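Banded cloth is fabric whose surface is divided into parallel stripes of contrasting color or texture. The bands may be woven in, by changing the yarn or the weave at set intervals, or printed on finished cloth.

In woven goods, stripes running across the width are formed by the weft and those running lengthwise by the warp. The width of one full set of bands is called the repeat.

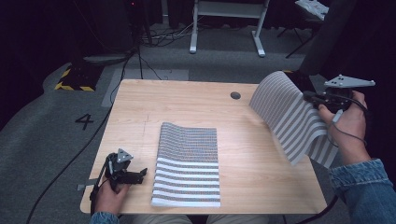
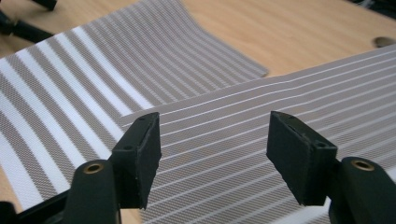
Striped cloths with white and gray bands on a light wooden table

The Skekdale mill recorded 829 banded patterns in its sample books, almost all of them with 2 or 3 colors. A later index by Lahcen El Fassi lists 982 — the added entries come from the Ustine works.

See also: Warp and weft; Ticking; Repeat (textiles)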